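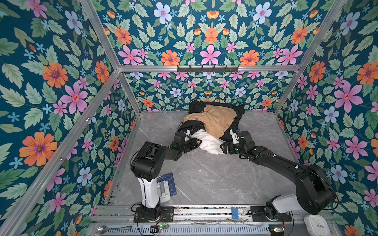
Corner mock-up, wallpaper and hooks
Thu 2 January

Home | Notebook | Materials | Bench bookings | Contact

First day back and I had the workshop nearly to myself until lunch, so I got on with the hallway corner, which has been nagging at me since October. For anyone who's joined since then: we're making up a small walled space to try out the coat-and-boots corner for the Ustorico job, so that we can see patterns, hook heights and flooring together before anyone spends real money on a real hallway.

Wallpaper first. I went for the big daisies on teal in the end, the one Marthinus calls "the loud one". I love it! The orange is properly orange, and there are those little pale blue flowers tucked in between so your eye has somewhere to go. We had the plain sage in the running too (still rolled up on top of the plan chest, please don't put tea on it) but it looked like a dentist's waiting room when I held it up, and I couldn't face it in January.

Paste notes, mostly for me. I used the Kratochvíl powder, mixed a bit thicker than the packet says, and left it to stand while I cut the lengths. Thicker was better. Last time I rushed it and got lumps all down one seam, and I was picking at them with a fingernail for a week. Cut long, trim at the floor with a new blade, change the blade far sooner than feels necessary. Dark paper shows every ragged edge, so I ran a teal felt pen down the cut edges before hanging (old trick of my aunt's, works a treat as long as the pen is a near enough match, and you want to test it on an offcut first).

Pattern matching: a pain, as always. The repeat is big and I wasted more than I wanted to. I've kept the offcuts in the drawer under the cutting mat, they'd do nicely for lining a shoe drawer if Thulani still wants to try that.

Floor is the grey marble-look with the thin white veins. I wasn't sure about it with such a busy wall, but I think it calms the whole thing down. It's also going to show every bit of mud, or hide it completely, I can't decide which. Need to try it with real dirt. I'll bring my gardening boots in.

Hooks. The black rack with six hooks is up on the crossbar on the back wall, near the middle. Black against all those flowers looks smart, much better than the brass one from Grilico, which just vanished into the orange. My one worry is the spacing. The hooks are small and I suspect that two winter coats side by side will shove each other off, so really you'd be using every other one. Marthinus thinks that's fine because people hang hats and bags and dog leads in between. Marthinus doesn't own a puffer jacket.

Clothes for trying it out: a black thing, a tan thing and a white thing, in a heap on the floor against the back wall. I chose plain colours on purpose. Anything patterned gets lost against that paper and you can't judge how a hung garment sits. The tan is my favourite against the teal, very seventies. I'd like something heavier in the mix too, a wool coat or a waxed jacket, so if you've got one you don't mind being dragged about, leave it on my chair with a note.

Thulani came by after lunch and asked whether a corner like this needs a low shelf or a bench as well. Good question. Everything lands on the floor first in my house, hooks or no hooks, and a bench would at least catch it halfway. But a bench also eats the floor and then where do the boots go? We went back and forth on it over the last of the Christmas biscuits and got nowhere. I'm going to cut one out of cardboard and prop it in before I bother with timber.

Money, so I don't forget: 500 left in the materials pot for this one. The Protonum quote for doing the full hallway in the same paper came back at 3,000, which made me sit down. I'll ring them and find out if that includes lining paper, it didn't say.

To do next:
- cardboard bench, 2 heights
- ask Ustorico if they want hooks lower down for children
- order another roll from the same batch (batch number is on the label taped inside the cupboard door)
- more blades!!
- boots and mud
- try the pile one piece at a time on the hooks, by the collar and by the loop, and write down which slide off

Marthinus has booked the big bench from 8 tomorrow, so I'll be on the small one if anyone wants me.

Recent entries
Sage or daisies? Holding up the samples
Why the brass rack came down
Lumpy paste and how to avoid it
Shoe drawer linings, first go
Plan chest clear-out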